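Kallitz Folding Orchestra Stand, Model 271

The Kallitz 271 is a folding music stand for orchestras that move between halls, churches and outdoor stages. It holds a full-size conductor's score or 2 string parts side by side, and the lip is deep enough for a bound opera volume.

The desk tilts and locks with one hand. Four wind clips come with every stand - players at the Vimosville summer concerts use them from May on. The legs fold flat against the post for storage.

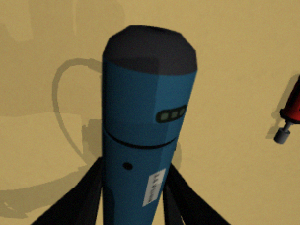

Blue tool with dark cap, computer rendering.

The 271 replaces the 261. Desks from the older model fit the new post, but the legs are not interchangeable. Lights from the Oda range clip to the top edge of the desk and are sold separately.

Stands ship in sets of 4 with a carry bag from Plonetti. Single stands are available on request. For orchestra and school orders, write to Mackenzie Lévesque in sales and include the hall's delivery hours - most loading docks close at 4 p.m.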